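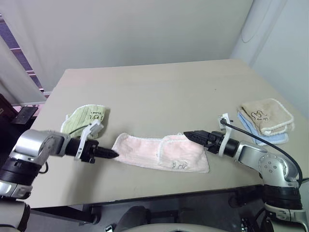
## Re: [pellcombe-weavers] Towels that shrink, and which cotton to buy

Hello again, everybody, and thank you to those who wrote to me off list after my last message. I have read every one of them, some of them twice, and I will get to the personal replies as soon as the garden lets me go.

On 5/9/19 Nam-gil Hong wrote:

> I finished my first set of hand towels in April and was very pleased with them
> right up until I washed them. They came off the loom the size I planned and
> now they are closer to washcloths. I used the unmercerized 8/2 from Trenivside,
> plain weave, 20 ends per inch. Did I do something wrong, or is this normal?
> Also, is it worth paying more for the Suvex cotton? I have 3 cones of the
> other left and would hate to waste them.

Nam-gil, first of all, congratulations! A first set of towels is a lovely thing to have made, whatever size they ended up, and I hope you are using them and not hiding them in a drawer the way I did with mine.

You did nothing wrong that I can see. Cotton draws in when it is first washed, and plain weave in an unmercerized yarn will do it more than you expect. My own plain weave towels lose a good inch in every ten along the length, and a bit less across the width. Waffle weave is far worse (I once made a waffle bath towel that would have suited a medium dog). There is also the take-up on the loom, and the fact that the cloth is stretched tight while you are measuring it. If you measured under tension, you lost some of your length the moment you cut it off, before it ever saw water.

What I do now is weave a sample at the start of every warp, a square or so, and cut it off and wash it exactly as the towels will be washed. Hot, if that is how you do your kitchen laundry, and through the dryer as well. Then I measure it and do the sum. It uses up a little warp and I grumble every time, but I haven't had a surprise since I started.

As for the yarn, please don't give up on those cones. I have nothing against Trenivside at all. I wove a whole batch of pink and natural stripes from it for my niece's kitchen and they have held their color beautifully. It is a little fuzzier than the Suvex and it sheds in the first few washes, so clean your lint trap. The Suvex is smoother and easier to warp with, and I would buy it for something with a lot of fine pattern. For a towel that is going to dry saucepans, I would save my money.

You might try 22 ends per inch next time, and beat a touch more firmly. Hem after washing if you can stand to wait, or zigzag the raw ends, wash, and then turn the hem by hand. My edges stopped rippling once I changed to that order.

If you'd like a draft to follow, the one I use most is the El Ouafi huck pattern, number 1178 in the blue binder in the Pellcombe library cupboard. It only needs four shafts and it drinks up water like nothing else. Please put it back in its sleeve when you've copied it, as the page is getting soft at the corners.

One more thing for the list in general: I have 200 yards or so of carpet warp in a rusty brown that I will never use, free to anyone who can collect it. Oh, and whoever borrowed the long raddle, I would love to have it back before I start on the blankets.

Happy weaving, and do let us know how the next set comes out, Nam-gil!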